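Flosach Community Help
Home | Ask | Browse Topics | Events | Log In

Bin picking demo at an open day: what should I ask to see?

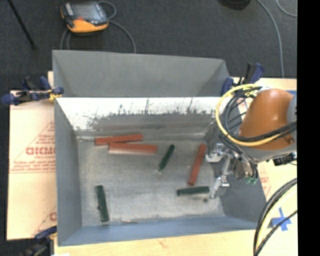 Question

Our shop makes small brackets and we load one press by hand out of a bin. Flidmont is holding an open day on 2026-03-20 and one of the stations is a robot arm picking red and green bars out of a gray metal bin. I was at their preview in January but only got a few minutes at that station and didn't know what to ask. The bars were lying loose at different angles, a few of them close together. I'd like to go back with better questions. What should I look for, and can I ask them to run it my way? My boss is coming too and he will want to know if it would work for our parts.

Answer 1 (marked helpful)

Ask if you can rearrange the bars yourself between runs. Most demo staff will say yes if the arm is stopped and they hand the bin over to you. Then try these:

- Put one bar flat against a wall of the bin, and another in a corner. Walls are where a gripper runs out of room for its fingers.
- Lay two bars touching side by side, then one across another.
- Ask them to leave it alone until the bin is empty. The last part or two often take the longest.
- Ask what it does after a missed pick. It should try again or move to another part without someone pressing a button.

Time it from one drop-off to the next, and do that for at least 5 picks in a row. Also ask how the bin is held. If it's clamped down for the demo, find out what happens when a forklift driver sets yours down an inch off.

Bring three or four of your own brackets. They may not be able to run them that day, but they can tell you if the fingers would need to change. Bars are an easy shape. Brackets hook together, and that is a different problem.

Answer 2

Look at the cables. We had a Zesow cell and the hoses on the wrist wore through twice in the first year. Ask who replaces them and how long it takes.

Answer 3

I went to one of these at Kalinowski and it was fine. Get there early, parking is bad.

Print this page | E-mail this page

Comments (3)

pressline2: Good list. I would add lighting. Ask them to turn the overhead lights off and on, shiny bins can give the vision trouble.

mrk_tools: Does anyone know if the open day needs sign-up?

pressline2: It did for the preview. Check the Events page.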